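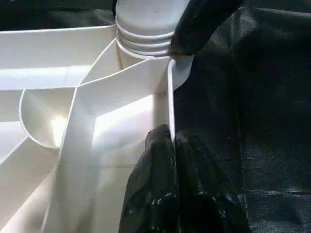 Right, ticket 242 again, and I'm still having trouble with the toffee truffles going streaky and soft. I make them every November for the school fair and for everyone on our road, and I've used the Mellberg melting pot for the lot since last year without a single hiccup. This time I did the whole 1250 g bag of Premach dark in one go and it set with pale swirls all over it, and you could leave a thumbprint in it the next morning! The filling bottle is misbehaving too. It has a screw-on neck with stacked ridges, much like the ones on the white plastic post in the photo, and chocolate creeps into the gaps and sets hard there, so the cap won't go down all the way. I've put down everything I've tried so far, in order, so you don't have to ask me twice.

Search help topics
Search

Step 1. Smaller batch
I did a quarter of the bag on the low setting, with the lid off, stirring the whole time. It looked gorgeous in the pot, really glossy, and I got quite excited. Dipped a dozen, put them on baking paper on the side, and went to do the school run. Streaky again when I got back, though a bit less than before. My youngest ate three and said they were the best yet, so make of that what you will. 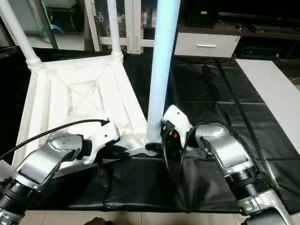

Step 2. Checked the temperature
I borrowed my mum's jam thermometer and the pot was running hotter than the dial said, by quite a way. I turned it down to the first notch and waited 10 minutes, then tested it again. Still too hot for dark chocolate, I'd have thought? The little booklet only says "low for chocolate, high for fondue" and that's your lot. If there's a proper table of temperatures somewhere, please send it over.

Step 3. Seeded it with unmelted chocolate
This was Imelda Tolentino's suggestion from the last reply (thank you Imelda!). I took the pot off its base, tipped in a handful of chopped chocolate and stirred till it had all gone. Much better – a proper snap, hardly any streaks, and they came off the paper clean. The trouble is that it thickens up before I've got through one tray, and as soon as I pop it back on the base it overheats and I'm back where I started.
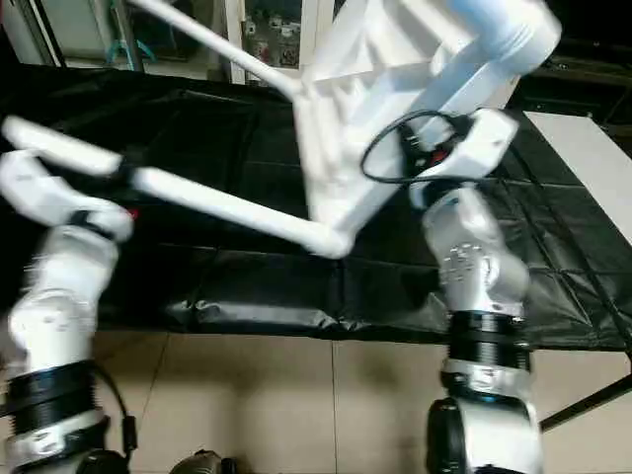 Step 4. Swapped the bottle
I bought a Varden one from Mets, which has a wider neck, and warmed it in a jug of hot water first. I dried it really well before filling, as I know even a drop of water turns the whole lot to sludge (ask me how I know). No leaks from the cap at all. So I think the bottle is sorted and you can cross that off, unless you'd like the old one back?
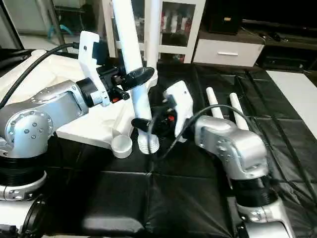 White tube with ribbed base, small white cup in front.

Still open
The pot. Is there a way to adjust the dial, or is it a fault with the heating plate? I don't mind fiddling with it if you tell me which way to turn what. I've got two more bags of Premach in the cupboard and I'd rather not open them until I hear from you. I've gone back to a bowl over a pan for now, and it does work, but I've only got the one pair of hands and a very small hob.

Mornings are best if you want to ring, any time after nine.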